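스텔포트 동네 라디오, 4월부터 다시 전파를 탑니다

기다리던 소식을 드디어 전합니다! 지난겨울 내내 쉬었던 스텔포트(Stellport) 동네 라디오가 4월에 새 편성으로 돌아옵니다. 첫 방송은 저녁 7시, 진행은 황한결 님이 맡아 주셨어요. 시험 방송을 미리 들어 봤는데 목소리가 밤 골목에 참 잘 어울립니다. 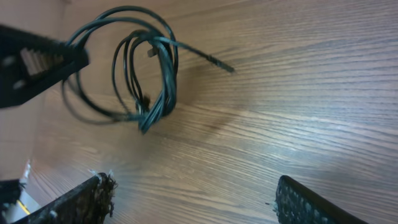
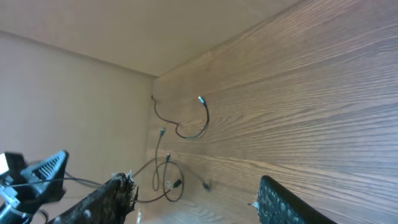 새 편성에서 제가 제일 기대하는 코너는 '골목의 소리'입니다. 우리 동네에서만 들을 수 있는 소리를 주민들이 직접 녹음해 보내 주시면, 사연과 함께 틀어 드리는 시간이에요. 공지를 올리고 나서 들어온 녹음이 벌써 86편! 새벽 두부 가게에서 맷돌 돌아가는 소리, 비 오는 날 시장 천막 소리, 초등학교 담장 너머로 들리는 리코더 합주(음이 조금씩 엇나가는데 그게 또 좋습니다)까지, 듣다 보면 한 시간이 훌쩍 지나갑니다. 첫 주에는 이 가운데 철물점 골목에서 보내 주신 셔터 올리는 소리로 문을 열 예정입니다.

음악 코너도 새로 생깁니다. 슬라멧 엔틸리 님과 요가 사라기 님이 함께 꾸리는 '바다 건너 한 곡'인데요, 인도네시아의 끄론쫑 음악을 한 곡씩 골라 노랫말을 우리말로 풀어 읽어 주십니다. 우쿨렐레를 닮은 작은 현악기 소리가 얼마나 다정한지, 저는 시험 방송을 들은 뒤로 설거지할 때마다 흥얼거리고 있어요. 두 분이 노랫말 한 줄을 놓고 '그립다'가 맞는지 '보고 싶다'가 맞는지 한참 이야기하는 대목은 꼭 들어 보세요.

이므레 도보시 님의 낭독 시간은 예전처럼 밤 9시에 이어집니다. 작년에 읽다 만 장편을 마저 읽을지, 새 책으로 넘어갈지를 두고 애청자 투표를 했더니 마저 읽자는 쪽이 39표로 앞섰습니다. 그러니 제12장부터 다시 갑니다. 앞부분이 가물가물하신 분들을 위해 첫 회에 줄거리를 짧게 정리해 드린다고 하네요.

첫 방송 날에는 토도로바 찻집에서 함께 듣는 자리도 마련합니다. 자리는 50석이고 참가비는 없습니다. 오후 6시부터 문을 열어 두니 일찍 오셔서 차 한잔하세요. 못 오시는 분들은 집에서 들으시고 문자로 감상을 보내 주시면 방송 중에 읽어 드립니다.

'골목의 소리' 녹음은 계속 받습니다. 길이는 3분 이내, 휴대전화로 녹음하신 것도 좋습니다. 보내실 때 녹음한 장소와 시간대를 꼭 적어 주세요. 이름 대신 별명을 쓰셔도 됩니다. 낭독 시간에 읽고 싶은 짧은 글이 있는 분도 같은 방법으로 보내 주시면 됩니다.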